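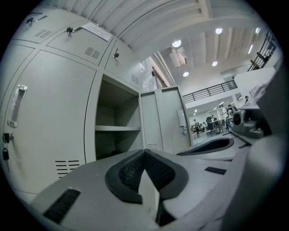

Opening a door is a dull job, and Pitis needs it done 4,000 times.

The company is teaching a learning system to handle ordinary objects, and the system learns from examples. Each one is a short recording of a person doing the task with a hand-held gripper. The person supplies the judgment and the gripper records the motion, along with what its camera sees. No robot arm is needed at this stage.

Collectors work in pairs and change tasks every hour. A good shift brings in 300 recordings, though fewer survive review. On Tuesday, October 23, 2018, the pair on lockers turned in 71 before lunch and went back to do the vent-side doors again, more slowly. Speed is a common fault. People who have opened lockers all their lives do it in one quick pull, and the software gets little from that.

Variety matters more than polish. Collectors are told to start from a different spot each time, to come at handles from low down or off to one side, and to keep going after a missed grasp. A miss followed by a recovery is worth keeping – the system will miss too.

The gripper was designed with Virkon, a small parts maker, and has been through several sets of finger pads. Review is handled by a separate group, which trims the recordings and tags them by task. The locker set now stands at 548 approved examples. Drawers are further along. Keys are the slow part, and Pitis does not expect to have enough of them until April.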